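In defence of the village hall noticeboard

I have been told off for writing about noticeboards before, so if you were hoping for something on the bypass you may want to come back in June. But ours in Grurnton is under threat again and I can't let it go without a fight.

The parish has decided, or is about to decide (it depends which set of minutes you read), that the big board outside the hall should go and be replaced by a page on the website. There's already a page on the website. It had 387 visits last year and I'm fairly sure a good many of those were me, checking whether they'd fixed the bus times. They hadn't.

Now, I like the internet. I buy my shoes on it and I've spent whole evenings looking at other people's kitchens. But I have never once gone online and come away knowing that a woman in Drerard Lane has too many tomato plants and would like somebody to take them. I found that out because I was waiting for my bus with nothing to look at except the board, and I went home with 7 of the things in a seed tray, balanced on my knee. They did beautifully, too! I had tomatoes until the clocks went back and made a chutney that my sister still hasn't opened.

That's how a board works on you. You go past for one thing and you get another. A website only tells you what you've asked it, and most of us don't know what to ask. I had no idea I wanted to join a Spanish conversation group until I saw the card for it, in lovely round handwriting, pinned half over an advert for logs. Araceli Cuevas runs it, and I've been going for almost 20 months now. My Spanish is still dreadful but I can complain about the weather in it, and that covers most of what I say in English anyway.

It was Araceli who got me thinking about all this properly. When she moved here she knew one family, and she says she learned the village off that board, standing there with a pocket dictionary. Who mended bikes, where the good eggs were, what on earth a beetle drive was. Her friend Xóchitl Palacios did the same thing in a town up north and ended up in a choir, though she'd only stopped to shelter from the rain. I don't see how you'd shelter from the rain under a web page.

The argument on the other side is that the board is a mess, and yes, it is. There are drawing pins in it older than my nephew. There's a poster for a panto whose leading man has since moved to Portugal. The glass door sticks in damp weather and you have to thump it near the hinge. I'd like all of that sorted out, and I'd happily do some of the sorting. A messy cupboard wants a tidy, though, and you wouldn't normally deal with it by taking the cupboard to the tip.

Then there's the cost. We were quoted £46 for a new cork backing by Manríquez, the joiners, who've done plenty of jobs round here. Forty-six pounds! I've seen more than that spent on bunting. Meanwhile the website people, Setum, want paying every year, and every year it's a bit more, and if you ring them up you get a recording of a flute. 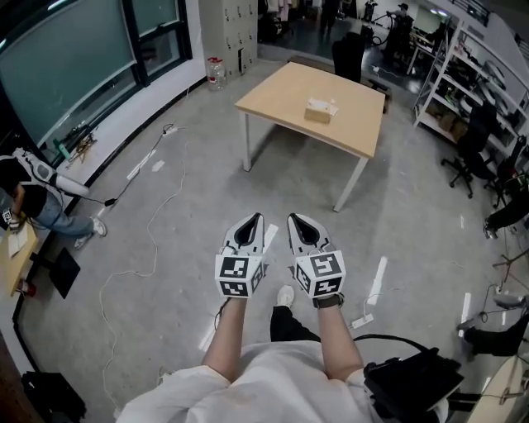
And before anyone writes in, I know the young ones don't look at it. That's what gets said at meetings, usually by someone over sixty. Have you asked them, though? I did ask a few, at the bus stop, where they couldn't get away. One had got her Saturday job off it. Another had sold a drum kit (his mother, I should think, was behind that). A third told me he only reads the lost cats, but he reads every one of them, and he keeps an eye out on his walk home. I'd call that looking at it.

What I worry about most is the people who'd drop out of sight. My neighbour doesn't have a computer and doesn't want one. She reads the board on her way to get the paper, every morning at about the same speed, and then she tells the rest of us what's on it, whether we've asked or not. Take it away and she's got nothing to tell and we've got one less reason to stop at her gate. I don't know how you'd put that in a budget. I'd be quite sorry if it got left out of one.

So my suggestion is a dull one. Keep the board, get the cork done, plane a bit off that door. Put dates on the cards when they go up and take them down when they're stale. Have the website as well, by all means, and maybe someone could copy the cards onto it now and then, including the tomato ones.

If you agree, please say so to the clerk before the next meeting. You can write or phone, or you can do what I've done and pin a note to the board. Mine's the yellow card, bottom left, next to the chimney sweep, and there's room to sign underneath.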